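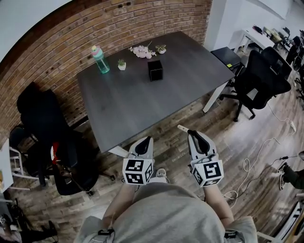 Office table with water bottle and plants.

Small-batch vat pasteurizer: airspace temperature keeps dropping
Forum: Farmstead Dairy > Processing Equipment

curdline
Running a 40 gallon Olier vat, steam jacket, batch process at 145 F for 30 minutes. Product temperature holds fine. Airspace thermometer reads 150 at the start of the hold and falls to 147 by minute 21. It needs to stay at least 5 degrees above the minimum product temperature, so I have been scrapping the hold and starting over. Whole milk, Jersey, not homogenized. Lid gasket was replaced in March. Any suggestions before I buy a separate airspace heater?

tworow_jerseys
How full is the vat? If the level is too high, the airspace bulb sits too close to the milk and you read a mix of the two. The bulb has to be at least an inch above the product surface.

curdline
Bulb is two inches clear. I checked with a ruler. Level is at the fill mark.

hardscale277
Then it is heat loss through the lid. Those older vats have a single-wall cover. I had the same curve on a Pavia of the same size. I wrapped the lid in closed-cell foam and the drop went from four degrees to one. Cost was next to nothing.

tworow_jerseys
I would not wrap a lid without asking the inspector. Foam that can't be cleaned over an open-product vessel is a write-up in my state. It also hides the condition of the cover.

hardscale277
It's on the outside and it comes off for washdown. Mine has been looked at twice with no comment.

tworow_jerseys
No comment is different from approval. Different inspector next year, different answer.

pasture_math
Neither of you asked where the steam is coming from. Is there any culinary steam to the airspace now, or is he relying on the jacket alone? At 145 product the jacket will not carry the headspace in a cool room. That is the reason airspace heaters exist.

curdline
Jacket alone. The make room is at 62 in the morning.

pasture_math
There's your answer. Two options:
1. Culinary steam injected in the airspace. Needs a filter, a trap and approved boiler compounds.
2. Run the product hotter. Set it at 150, keep the legal hold at 145, and heat the lid space before you start the clock.
Option 2 only works if the airspace comes up with it. On some vats it does and on some it doesn't. Remember the requirement is airspace against the minimum, so if your product is at 150 you still need 150 or better up top.

curdline
We sell cream-top, and customers notice a cooked flavor. I would like to stay near 145. What does a heater setup run?

pasture_math
I paid 2,000 for the Breathnach unit with the filter housing, used, without the boiler. Plumbing was extra.

hardscale277
That's a lot of money to fix three degrees. Preheat the empty vat with the lid shut for 20 minutes, then fill. Try that first.

curdline
Tried preheating this morning. Started at 153, ended the hold at 149. Better, still short.

stainless_lou
Have you verified the airspace thermometer itself? Everyone here is assuming the reading is right. Pull it and check it against the indicating thermometer in the same water bath. I had a Zadoteck dial that read two degrees low at 150 and was fine at 100. I chased that for a month.

curdline
Checked at 145 in a bath against the indicating thermometer. Airspace one reads 1.5 low.

stainless_lou
So your ending temperature was 150.5, and the batch was inside the limit. Get it adjusted or replaced, and have it rechecked before you rely on that. You can't correct on paper. The chart has to show what the instrument showed.

pasture_math
Agreed on the thermometer. Half a degree is still no margin, and January will be colder than 62. I would budget for the heater.

tworow_jerseys
Or heat the room.

curdline
Replacement thermometer ordered. I will post the chart from the first batch with it installed. Leaving the foam off for now.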